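**Compte rendu – réunion de l'équipe linge et salles d'eau, résidence Kerkby**
Mercredi 14 octobre, salle du 2e étage

Présents : Elfriede Hubmann (animation), Kwesi Tsikata (achats), l'équipe des étages au complet, moins les deux collègues en formation.
Notes : l'équipe du matin.

**1. Retour sur le mois**

Très belle séance pour commencer ! Elfriede a lu les mots laissés par les résidents, et il y en a un qui a fait plaisir à tout le monde : la dame de la 407 écrit que sa salle d'eau « sent le propre jusque dans le couloir ». Bravo à celles et ceux qui l'ont en charge. Le compte rendu précédent est adopté sans modification.

**2. Inventaire des serviettes**

Kwesi a tout recompté avec l'aide de la lingerie : 764 pièces, gants compris. Il en manque 16 par rapport à janvier, surtout des petites. Elles finissent souvent au fond des armoires des chambres, on regardera au prochain grand ménage. Les draps de bain Diltholm tiennent remarquablement bien au lavage, Kwesi est ravi (nous aussi, ils sont bien plus agréables à plier que les anciens). On garde ce fournisseur.

Question de l'équipe du soir : peut-on continuer à utiliser les serviettes à motifs données par les familles ? Oui, mille fois oui, les résidents les adorent. Elles sont lavées à part la première fois, puis rejoignent le circuit normal.

**3. Adoucissant**

L'essai du Morum est prolongé. Les avis sont partagés sur le parfum, mais le dosage est bien plus simple. Kwesi demande un second bidon.

**4. Paniers à linge dans les salles d'eau**
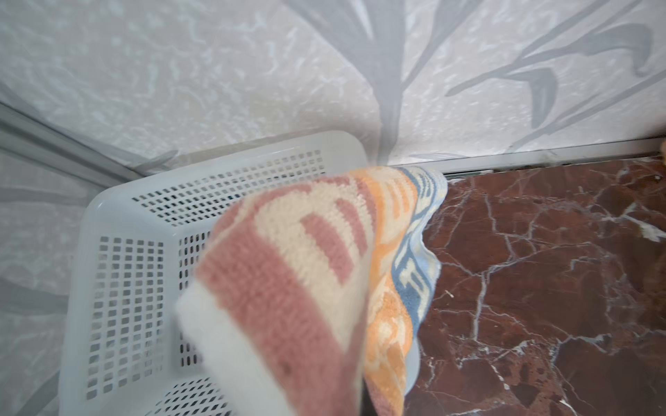
Les paniers ajourés font l'unanimité, on les généralise à tout l'étage ! Ils se rincent en un tour de main et l'air passe par les côtés. Reste la façon d'y mettre le linge : une serviette posée à cheval sur le bord, comme la rose et crème à liseré bleu clair devant la paroi à feuillages gris, pend vers le marbre, et on préfère désormais qu'elle soit rentrée entièrement dans le panier. Elfriede propose de placer le panier à côté de la douche en laissant le passage libre. Adopté avec enthousiasme.

À noter aussi que les parois en verre dépoli se nettoient à la raclette puis au chiffon doux, jamais à l'éponge grattante.

**5. À faire**

- Commander les paniers restants chez Waweru : Kwesi
- Afficher la consigne de rangement dans la lingerie : Elfriede
- Vérifier les armoires des chambres : équipe du matin
- Second bidon de Morum : Kwesi

La date de la prochaine réunion sera affichée en lingerie. Elfriede apporte le gâteau aux noix.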